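Keeping a printed cloth flat on a slatted metal table

Ok-hee Kong
I have a work table with a slatted metal top and I keep a cloth over most of it. The cloth is the Mondrian kind of print, thick black lines with red, yellow and blue blocks on an off-white ground. I bought it secondhand at a shop in Bromerville and there was no label, so I can't tell you what it's made of. It feels fairly thin to me but I don't sew and I'm not a good judge.

My problem is wrinkles. I ironed it before it went on and it looked fine for a day or so. Now it has soft wrinkles again, mostly across the blue and red blocks at the bottom. With a plain cloth I wouldn't care. With this one the black lines are supposed to be straight, and every ripple makes a line bend, so my eye goes right to it.

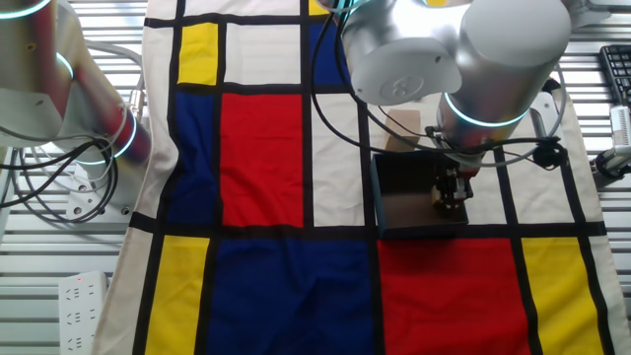

The cloth on the table, with the small open box toward the right.

The box gets used all the time. It's small and dark with low walls and no lid, and I put little white blocks in it so they don't end up all over the cloth. Each time it gets picked up or pushed over, the cloth wants to travel with it. I pull it back straight and by Friday it has crept again.

What I've tried so far:
- Ironing. See above.
- Masking tape on the corners. It held for a while and then let go, and I had to pick the sticky bits off the metal.
- Pulling the cloth tight and tucking the edge between two slats. This made a new wrinkle going the other way.

I don't want to glue anything, and the cloth has to come off for washing. I also don't want a hard sheet of plastic on top because of the glare. Is there something that goes under it? Or should I give up and find a thicker cloth? And a second, smaller thing: the blocks slide to one side of the box whenever it moves, and I'd like them to stay put.

slowhem
You're asking the cloth to do two jobs. It has to lie flat over gaps, and it has to stay still while something gets pushed across it. Thin fabric on slats is bad at both. There's air under half of it and very little grip on the other half.

Put a layer in between. I would use thin felt, or the flat non-slip mat sold for drawers. Get the smooth kind. The open mesh kind has a pattern of holes and on a light background the bumps can show through, and you have a lot of off-white in that print. Cut it an inch smaller than the cloth on every side so it never peeks out.

If you go with felt, get one light in color. Dark felt under thin off-white fabric will gray it, and a bright color could rub off if anything gets spilled.

The order I'd do it in:

1. Wash the cloth by itself in cool water. You don't know what it is, so don't use hot. Test a corner of the red first with a damp white rag. If the rag comes away pink, stop there and only spot clean.
2. Dry it flat or over a rail. Take it off while it is still a bit damp.
3. Iron from the back on low and turn it up only if low does nothing. Press straight down along the black lines and lift. If you push the iron around at an angle you stretch the weave, and then no amount of pulling will make the lines square again.
4. Let it cool completely before you move it. This is the step people skip. Warm cloth takes a new crease very easily.
5. Lay the mat, then the cloth, and smooth from the middle out with your palms.

Don't stretch it tight. Your third attempt failed because you pulled from one edge only. Fabric under tension between two points will always ripple across the pull.

For holding it, look at magnets before you buy anything else. Try a fridge magnet on a slat. If it sticks, you can put small flat ones along the edge and take them off on wash day. If it doesn't stick your table is probably aluminum, and then I would use tablecloth clips, provided the edge isn't too thick for them. Mine are the Pultel 2073 and they open wide enough for my bench, but measure yours.

As for how it's stored when it's off the table, roll it on a cardboard tube, print side out. Folding is what puts the worst creases in. I've had one of mine on a tube for six years and it goes on flat every time. 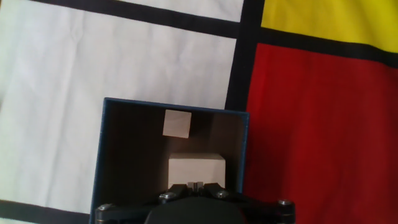

The box is the easier half. Cut a piece of the same felt or mat to fit the bottom and drop it in. It shouldn't need glue if you cut it snug. Trace the outside of the box on paper first, then trim the paper down a little at a time until it sits flat in the bottom, and use that as your pattern. With low walls you don't want anything thick in there or you lose the depth. Then put another bit of mat underneath, on the outside, so the box grips the cloth a little less suddenly when it moves. Felt is better than rubber for that one. Rubber will grab the cloth and drag it, and you're back where you started. Felt slides.

If the pieces are different sizes, keep the larger ones low and against a wall of the box and they will hold the small ones in place. It isn't perfect but it helps.

garage_dale
just use spray starch. my wife does it for curtains

Marnie W.
I agree with most of what slowhem wrote, but I'd go easy on the magnets if you lean on the edge of the table. I had them along the front and kept knocking them off with my sleeve. I moved them to the sides and left the front loose, and it has been fine.

Starch does work for a while. It makes the cloth stiffer so it bridges the gaps better. The trouble is you have to do it again after each wash, and if you put on too much it flakes, and the flakes show on the blue. Spray the back, lightly, and let it soak in before you iron.

Before buying a thicker cloth, try sewing or ironing a backing onto this one. There's a fabric shop on the Drirkumetti road that sold me a piece of plain cotton for next to nothing. I washed both pieces first so they wouldn't shrink by different amounts later, then ran a stitch around the outside and one down the middle along a black line, where it doesn't show. It took me 40 minutes and I'm slow. It drapes much heavier now.

I would stay away from the iron-on kind of backing in your case. If you don't know what the fabric is, you don't know how hot it can go.

Ok-hee Kong
Thank you both. A magnet does nothing on my table, so that settles that. I've ordered the smooth mat and will look for clips. The rag test on the red came out clean, so I'll wash it this weekend and iron it from the back. Marnie, did you wash yours with the backing on after that, and did it pucker?

Marnie W.
Yes, cool wash, a few times now. It puckered slightly at one corner where my stitching was too tight. The rest is flat.

Contact us | Copyright Bromerville Household Help Board | Back to top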